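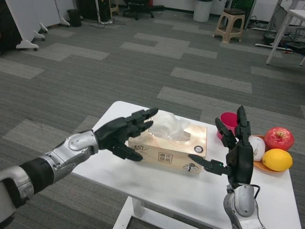
Two-handed box pregrasp in Sendbridge
By Osvaldo Melis, June

If you got one-handed picking working last time, you're going to love this part! We're going to bring both hands in on a box from the left and right and have them stop in a good spot before anything closes. I spent most of the spring on this and it's still my favorite thing to watch.

You'll need Sendbridge running, the Listo planner, and a head camera that's already calibrated to both arms.

1. Get the box pose. Run the detector on the head view and wait for 12 good detections in a row. A tissue box is a great first target (nice flat sides!), but tell the detector to ignore the tissue on top, or your box height will come out too tall. In the config that's top_soft: true.

2. Make the two targets. Take the center of each short side and back off 100 mm along the side's normal. Save them as pre_left and pre_right.

3. Add the neighbors. Anything else on the table goes in as a collision shape. For a plate of fruit I just use one fat cylinder over the whole thing. If a cup sits behind the box, put it in before you plan, while the hands are still out of the way, and freeze it. Once a raised finger covers part of it the detector likes to shrink it.

4. Plan both arms together. Set sync: both in Listo. Planning left and then right works too, but the second arm gets stuck with whatever room is left over, and the elbows come out strange.

5. Run at low speed and stop at the pregrasp. Check the thumbs here. They stick out farther than you'd think, and the stock hand model has them tucked in. I padded mine by 2 cm.

If Listo quits with error 127, it can't find the hand model. Source your workspace again and restart it.

Closing the hands is next, with force limits and all the fun stuff.

Contact: Osvaldo Melis, Pagano Lab, Davelcombe | Back to top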